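Wicker table bits, big room at Jikuna, quick gallery

Posted 6 Aug 2024

Only a few up so far, more when I get a minute. We still have to settle what goes where with the table things, and half of you have already asked twice.

Quick background for anyone who missed the emails. The round table is staying. Kalevi Harju wanted a square one and got outvoted, sorry Kalevi. It's big enough for the wicker set plus the wooden stand and you can still get at everything from the near side, which was the whole argument for it.

The wicker set is from Hamell. Two parts, the open tray with compartments and the tissue box with the opening on top. Bought seperately as it happens, but the weave is near enough that they pass for a pair. Tried the Vachon one in December and it was fine but too deep, teabags went to the bottom and stayed there. That one's in the cupboard upstairs if anybody wants it for pens.

How we've been setting it out:
Tray and tissue box side by side, middle of the table
White stack at the back of the tray, slots left free at the front
Wooden stand at the far edge, well clear of elbows
Chairs pulled back while the tidying's going on, please, they get kicked

Tidying order is up to you. I do the tray first then nudge the box up to it. Others start from the stand and work forwards. Ends up the same place. If the weave catches on something don't yank it, the corners are the weak bit and I've already glued one.

Oh and crumbs. They go straight through the weave and sit underneath, so lift the tray and wipe, don't just go round it. Damp cloth, not soaking.

Right, pictures.

Ceiling lights on, the stairs up to the mezzanine over on the left.

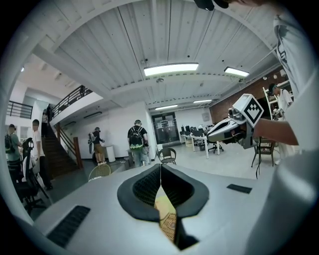

Now the table from above: tray, tissue box to the right of it, wooden stand with the octagonal base at the far edge. Checked cloth off to the left.

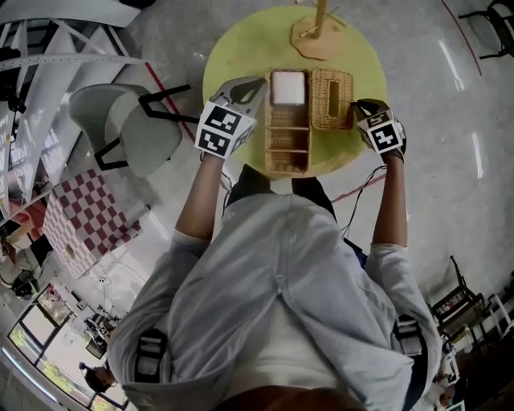 Rolled sleeves for this one, pale blue shirt. Pegs showing near the top of the wooden stand, white stuff poking up out of the organiser.
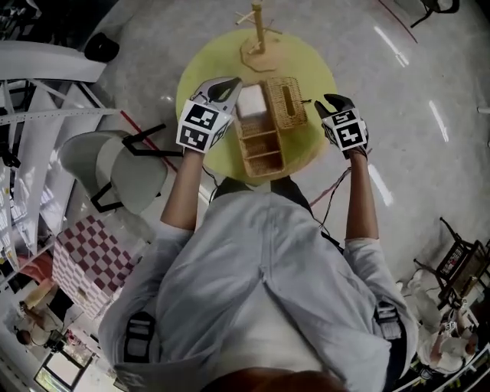
And a busier one, people about on the left and the dark brown wicker-style chair on the right.
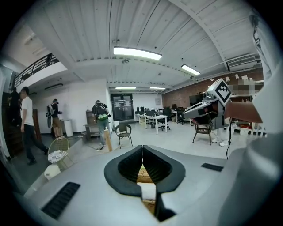 Still to sort. Labels for the tray slots, I said I'd do them and haven't. Thinking sugar, stirrers, and one left for whatever turns up. Shout if you want something else, otherwise that's what you're getting.

Mugs. We have 16 and nowhere near that many pegs, so the rest need a shelf. The Busteck unit would do if someone can find the brackets, last seen in a carrier bag by the back door. If not I'll get 2 cheap ones and screw them up myself, which you've all seen me do before, so maybe do look for the bag.

Spare tissues live on the bottom shelf upstairs, behind the paper towels. Put a refill in when it gets low, the box lifts off so you don't have to feed them in through the top like I did for weeks.

Will add more pics to this page once the lables are on.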